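The Ollville print, finally

Quick one before work. Coffee's going cold so bear with me.

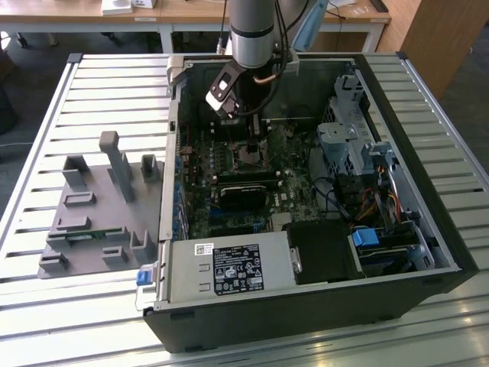 PC on its side, cover off.

So I finally got to see Arden. If you've been reading this blog for a while you know I've been whining about this movie since forever. Silent, small studio, one of those titles that sits in every list of the era with a dash where the running time should be. I'd read the plot summary in an old trade paper so many times I could have recited it. Never thought I'd sit in a room and watch it.

The Ollville showed it in May. Two nights only, and I could only make the second. 8 o'clock start, piano accompaniment, the good seats gone by the time I got my coat off. Ended up on the left side near the front, neck bent the whole time. Worth it.

What's left is four reels out of what used to be more. The middle is a mess. There's a title card explaining that the brother has gone to the city, and then he's back, with a mustache, and everybody is mad at him. No idea what he did. The trade paper says he forged a letter but the trade paper also says it ends with a wedding and it very much does not, so who knows.

The story, short version – a mill owner's daughter is promised to a man named Ovitz who has money and a nice carriage and a horrible face he makes whenever someone else is talking. She doesn't want him. Flood comes. Ovitz gets a long scene alone on the bridge deciding whether to go back for her father. That scene! No title cards at all, just him and the water, and the actor barely moves. I'd always assumed he was the plain villain of the thing. The summary makes him sound like one. On screen he's the only person in it I cared about.

The flood itself is great too. Some of it is clearly a tank and a model mill, but then there's a shot looking down the main street with real water coming up over the steps and extras running for it, and you wonder how anyone was allowed to do that.

Tinting: blue for the night stuff, amber inside, and a kind of rose for the very last shot which got a little noise out of the audience. I've seen folks online complain the blue is too heavy. Didn't bother me. The faces were still readable, and its a flood at night, it should be dark.

Piano was good, a bit busy in the comedy parts. There's a whole subplot with a cook and a goose that I could live without. Somebody behind me was crying laughing at the goose so what do I know.

Program notes said the original cut ran over 3,000 feet longer than what survives. I keep thinking about that. All that footage and we get the goose.

Anyway. If it comes near you, go. I'd love to see it paired with Ryu, which I wrote up here last winter, same sort of slow burn and another ending that just stops on a face. Nobody programs that one either and teh only copy I've seen is terrible. Somebody fix that please.

Still owe you all the post on the western serials. Its half written. Next up, promise – unless I get stuck on chapter 4 again, where the heroine goes over the cliff and then next week she just hasn't. Gotta run, bus.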